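Greifer für die Werkbank: was vor dem Kauf zu prüfen ist

Wer sich einen kleinen Roboterarm in die Werkstatt stellen will, landet schnell bei der Frage nach dem Greifer. Die Prospekte versprechen viel. Ich habe zwei Zweifingergreifer verglichen, den Stalleck und den Kubo, zuerst in der Simulation und danach am echten Arm. Meine Begeisterung hält sich in Grenzen.

Tipp 1: Erst simulieren, aber nichts davon glauben. Im Rechner greift fast jedes Modell fast alles. Reibung ist dort eine Zahl, die jemand eingetragen hat. Für Reichweite und Fingerabstand taugt das, für die Haltekraft nicht.

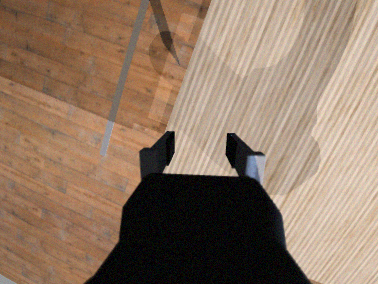 Von Ludmila Bartoš | Werkstatt & Geräte | 14. Oktober 2026

Mit offenen Fingern über einer gestreiften Holzfläche macht so ein schwarzer Greifer immer eine gute Figur. Achten Sie in der Simulation trotzdem auf den Schatten. Liegt ein großer, weicher Fleck auf der Platte, probieren Sie die Objekterkennung einmal mit und einmal ohne ihn. Bei mir kamen dabei zwei verschiedene Ergebnisse heraus.

Tipp 2: Fingerflächen abwischen. Ein Tropfen Spiritus auf einem fusselfreien Tuch genügt. Der Kubo hielt bei mir danach 94 von 100 Griffen an einem glatten Schraubglas, vorher deutlich weniger. Im Handbuch steht dazu kein Wort.

Tipp 3: Gewicht selbst nachprüfen. Küchenwaage, Plastikbecher, Sand. Der Stalleck ließ den Becher bei 261 Gramm fallen, und das lag unter dem, was ich nach dem Datenblatt erwartet hatte. Clodagh Hayes hat den Versuch mit ihrem eigenen Gerät wiederholt und kam etwas höher. Ob das am Becher lag, weiß ich nicht.

Tipp 4: Kabel locker führen und mit Klettband fixieren. Kabelbinder scheuern am Gelenk.

Die teurere Steuerung von Gollitz habe ich zurückgeschickt. Einen Unterschied beim Greifen konnte ich nicht feststellen, nur beim Preis. Den Kubo behalte ich vorerst, zum Sortieren von Schrauben nehme ich weiter die Finger.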